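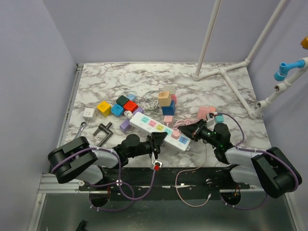

Tengo un cajón que durante años llamé «el de los enchufes», y abrirlo era meter la mano en un nido. Adaptadores del viaje a casa de mis suegros, ladrones que ya no sabía de quién eran, cargadores de teléfonos que murieron hace una eternidad... Este diciembre, con el árbol a medio montar y sin un solo enchufe libre detrás del sofá, me planté y lo volqué todo. Y lo primero que aprendí es que el color ayuda muchísimo: con una regleta blanca que tiene las tomas en turquesa, rosa, amarillo y azul, y un montón de cubitos cada uno de su color, ya tienes medio sistema de etiquetas hecho sin escribir una sola letra. Os cuento cómo lo hago yo, que ya he repetido la operación en casa de dos amigas y sale bien en una tarde.

Primero, vaciar y extender

Busca una mesa grande y lisa y sácalo todo. Todo, también lo que está detrás de la tele (apaga y desenchufa antes, por favor). Pon la regleta en medio y ve dejando los adaptadores alrededor, separados, que se vean bien. Los cables enrollados, a un lado. No intentes ordenar todavía, que yo siempre caigo y acabo con tres montones que no significan nada.

Mientras extiendes, mira cada pieza con calma. Si una clavija baila, si el plástico está amarillento o huele a quemado, fuera, al punto limpio. Aquí no hay cariño que valga. Yo tenía un adaptador heredado que me daba una pena horrible tirar y que tenía una patilla medio derretida. ¡Lo había usado con la plancha!

Segundo, repartir colores

Coge papel y boli y asigna un color a cada aparato fijo. En mi salón quedó así:

Turquesa: el router.
Rosa: la lámpara de lectura.
Amarillo: el cargador del móvil.
Azul: la tele.

Si tu regleta es blanca del todo, como la que tengo en el dormitorio, compra cinta adhesiva de colores y pon una tirita junto a cada toma y otra en el cable, cerca de la clavija. Un rollito de cinta de la ferretería Partanen me costó una miseria y me ha durado para toda la casa. Mi amiga Heledd Llewellyn usa esmalte de uñas, un puntito en cada clavija, y le queda monísimo, aunque hay que dejarlo secar bien antes de enchufar nada.

Tercero, la suma de los vatios

Esto da pereza, pero se hace en cinco minutos. Mira en la regleta la potencia máxima que admite y apunta los vatios de cada aparato que vas a conectar. En el rincón de la tele me salieron 132 de la pantalla y 17 del router, o sea, vamos sobradísimos. El calefactor pequeño, en cambio, marca 810 él solito, y ese va directo a la pared y no se discute. Y nada de enchufar una regleta en otra regleta, ni de hacer torres de adaptadores uno encima de otro.

Cuarto, recoger los cables

Enrolla lo que sobra en lazadas anchas, sin apretar, y sujétalo con una tira de velcro. Las bridas de plástico las dejé porque luego hay que cortarlas con tijera y un día me llevé por delante medio cable. Si el aparato chupa bastante, mejor deja el cable estirado, que enrollado se calienta.

Lo que no se usa a diario vuelve al cajón, pero en bolsitas transparentes: una para los adaptadores de viaje, otra para los cargadores de repuesto. En mi caso, el cajón se quedó a la mitad, y ahora guardo ahí también las pilas y el metro.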